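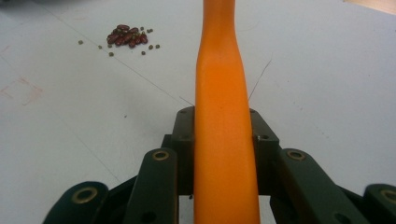 Skirkska Tenants' Movement

The Skirkska Tenants' Movement is a housing rights movement that began in the Skirkska district of Grudby and later spread to other parts of the city. It campaigns against evictions without cause, for public reporting of rent increases, and for legal recognition of tenant unions. Most of its early members were renters in buildings owned by Dondero Properties, at the time the largest private landlord in the district.

Background

Skirkska was built as worker housing for the rail yards on the east side of Grudby. After the yards closed, many of the original families moved out and the apartment blocks were sold in lots to private owners. Newcomers to the district were mostly recent immigrants and Black families who had been priced out of neighborhoods closer to downtown. Rents stayed low for years, and so did spending on repairs. Complaints about heating, mold and broken elevators were common, but the city's housing office had only 3 inspectors for all of Grudby and many cases were closed without a visit.

Leases in the district usually ran month to month. Under the city code of that period, a landlord could end such a lease with 30 days' notice and did not have to give a reason. Tenants who reported problems to the housing office often received a notice soon afterward, and this practice became the movement's first and best known complaint.

Origins

On 24 February 2022, Dondero Properties sent notices to 200 households in the five buildings on Moon Street, telling them that their leases would not be renewed. The company said the buildings needed major work. Residents met that week in the laundry room of one of the buildings and agreed to stay in their apartments and to keep paying rent into a shared account held by a local credit union.

The first public march took place in June of the same year. It went from Moon Street to city hall and drew 300 people. The slogan "We Live Here," painted on bedsheets and hung from the Moon Street balconies, was first seen during the march and has been used by the movement ever since. It is also the title of its newsletter.

Structure

The movement has no president or central office. Each building that takes part chooses two delegates, who serve for one year and meet monthly. Decisions that affect more than one building need the support of two-thirds of the delegates. Legal advice is paid for out of member dues. Households that cannot pay dues keep their full vote.

Meetings are held in English and Spanish, with other languages added on request. Child care has been provided at every delegate meeting since the first year.

Demands

The written platform has five points. It asks for an end to evictions without cause, a public register of rent increases, a right to repairs within a fixed period, protection from retaliation for tenants who file complaints, and a right for tenants to bargain as a group. A sixth point, calling for a citywide rent freeze, was debated at length and left out after delegates could not agree on it.

Response

Dondero Properties withdrew the notices for three of the five buildings and reached private settlements with most households in the other two. The terms were not made public. The city council later passed an ordinance requiring landlords to state a reason when ending a lease, with an exception for owner-occupied houses. Tenant groups welcomed the change but objected to the exception, which they said was too broad.

Landlord associations have argued that the ordinance discourages owners from renovating older buildings. Some local activists have criticized the movement from the other side, saying that it gave too little attention to race in its early material even though Black tenants received a large share of the notices. A statement on discrimination in housing was added to the front page of the platform in response.

See also

Rent strike
Tenant union
Housing in Grudby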